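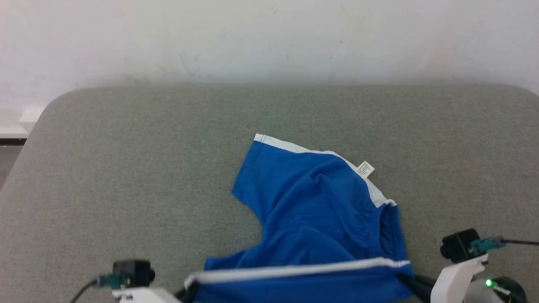

Both grippers on the white stripe, head camera view

pembroke_wrench
OK, posting this for our student team because we've been arguing about it in the club room and I'd like some outside opinions. We're doing the laundry folding challenge in April (the small one at Rarkgate, two arms, anything soft from the mystery bin) and I'm the one stuck with underwear. Towels are fine. T-shirts are sort of fine. The blue pair is eating my life.

Our plan right now is to grab both ends of the white stripe we think is the waistband, lift it a little, and pull it tight before doing anything else. My teammate thinks we should start from the leg openings. We have 59 teleop demos recorded so far and I don't want to throw them out if the whole approach is wrong!!

tallowbean
Waistband first, every time. We did socks and shorts last year and the stretchy edge was the only thing the policy could find reliably. How high are you lifting?

pembroke_wrench
Barely. Just enough that the bottom edge comes up and the rest stays lying on the gray surface. If I go higher the whole thing swings and then I'm chasing it.

dorsal_fin_42
I'm going to disagree with tallowbean. There's a second white trim up at the other end, with the care label right under it. Two white bands on one blue blob, so how does your model know which one to go for? I'd bet money it grabs the wrong one when the thing lands flipped.

tallowbean
Fair, but that's a data problem. Mix up the starting poses.

dorsal_fin_42
It's a data problem with 59 demos, sure. How many of those start upside down or inside out?

pembroke_wrench
Um. Not a lot. I've been dropping it from the same height with the same hand, so it probably lands in the same few shapes. I'll do another 20 tonight and really scrunch it first.

vilja_j
Hi, Vilja Jääskeläinen here, I help mentor the Clarero school team. Please don't throw out the demos. Keep them and label each one by how the garment started, it takes maybe an hour and you'll see the holes right away. One question about the surface – is the judging table the same fabric? Our kids practiced on something grippy and woven and then the cloth slid all over the place at the event.

pembroke_wrench
Oh no. I don't know. The rules only say "flat work surface." I've asked and will report back.

sprocketeer
Nobody has mentioned the wrist cameras yet. With the arms in that close, your view from the head is fine for the stripe, but can the wrist cams see the fingertips while they're pinching? Also watch your cables. We had one tug on the connector mid-run and lost the left camera for a whole round. Bit of velcro, done.

pembroke_wrench
Left one runs down toward the corner and the right one goes straight out to the side. Neither has popped out yet but I'll strap them down, thanks. Fingertips I'd have to check in the recordings.

tallowbean
What are you training on, the Verbeke starter code?

pembroke_wrench
Yeah, with the Pemby labeling tool on top. Our best score in practice is 413, which is mostly towels, let's be real.

dorsal_fin_42
413 with towels carrying you is decent. I still say try ten runs from the leg openings before you commit. If it's bad you've lost one evening.

tallowbean
And I still say that's an evening you could spend on waistbands :)

pembroke_wrench
OK, compromise. Scrunched starts tonight, leg openings tomorrow after class, and whoever's right gets to name the robot. Will post numbers when I have them.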